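Six Nights With the Cast of Fluvero

By the time I got to Drarkumstead the box office had sold out of everything but the restricted-view seats, so I saw Fluvero for the first time from behind a pillar. I didn't mind a bit! Rónán Phelan has one of those voices that finds you wherever you are, and when he started the long speech about his brother I forgot I could only see his left arm.

If you know Phelan at all, it's probably from Putus, the hospital drama where he played the porter everybody wanted to marry. He did 3 seasons of it and then walked away, which his agent (former agent, now) thought was a terrible idea. "I was bored of pushing beds," he told me over a plate of chips after the show. He's taller than he looks on television, and he eats very fast.

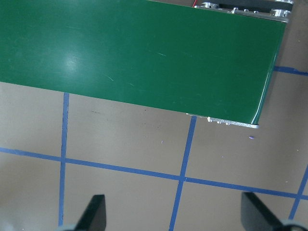
Green conveyor belt with light scuffs.

Fluvero is a two-hander, and the other hand belongs to Zhiqiang Fu, who came to acting late and sideways. He trained as a dancer, hurt his knee, taught for a while, and ended up reading for a radio play because a friend had the flu. He's wonderful in this. There's a bit in the second act where he folds a shirt for what feels like a week, and the whole house just sits there watching him do it — I heard one cough, and that was me.

The two of them met seven years ago on a short film called Org that I have tried and failed to get hold of. Fu says it's unwatchable. Phelan says it's the best thing either of them has done, and then admits he's never sat through the end. 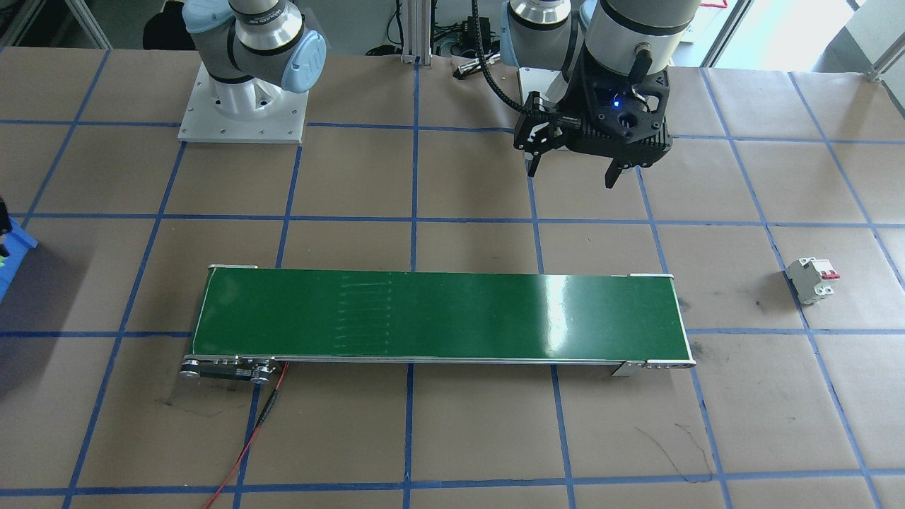
Blue tape grid on a paper-covered table, with the belt and two robot arms.

I went back five more times, partly for this piece and partly for me. It changes more than you'd think. On the second night Phelan played the brother speech almost as comedy and got big laughs. On the fourth he barely raised his voice, and the woman beside me grabbed my sleeve (we'd never met, she apologized at intermission and gave me a mint). The theater holds 200 and I'd swear it felt like half that.

What comes next depends on who you ask. There's talk of a transfer in July to a bigger house, and Phelan is keen. Fu would like a vacation first.
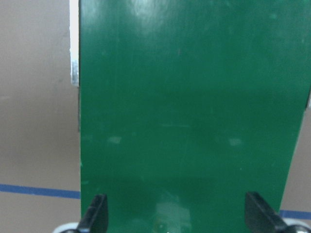 Rónán Phelan: I never said keen, I said I'd do it if they keep the stairs. We rehearsed on those stairs for weeks and I know every one of them. Give us a flat stage and I'd be lost.

So there you go, the stairs are in the contract talks. I hope they win that one, and I'll be in line for tickets either way, pillar or no pillar.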